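Notes, open day prep and demo, dish rack bench.

Visitors from Oltis in at 2, 22 signed the sheet. Barış Akgül ran the arm, I talked. Task is plates into the wire rack, mint one on the table for the gripper.

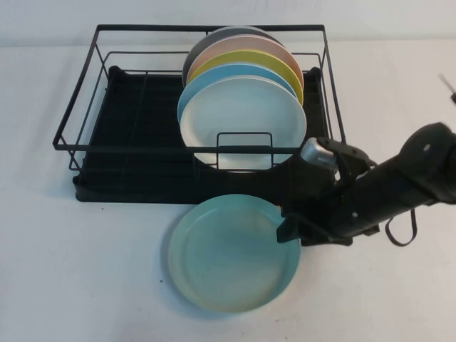 Lalon, January

Most questions were about grip on the rim. One man wanted to know if it would do bowls. Told him we haven't tried.
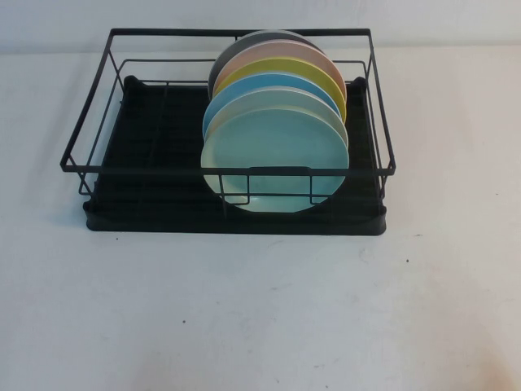

Barış wants the left half of the rack used next time, so people at the back can see the slots. Fine by me. Send Oltis the parts list. Still need 20 chairs back from the Pruvon room.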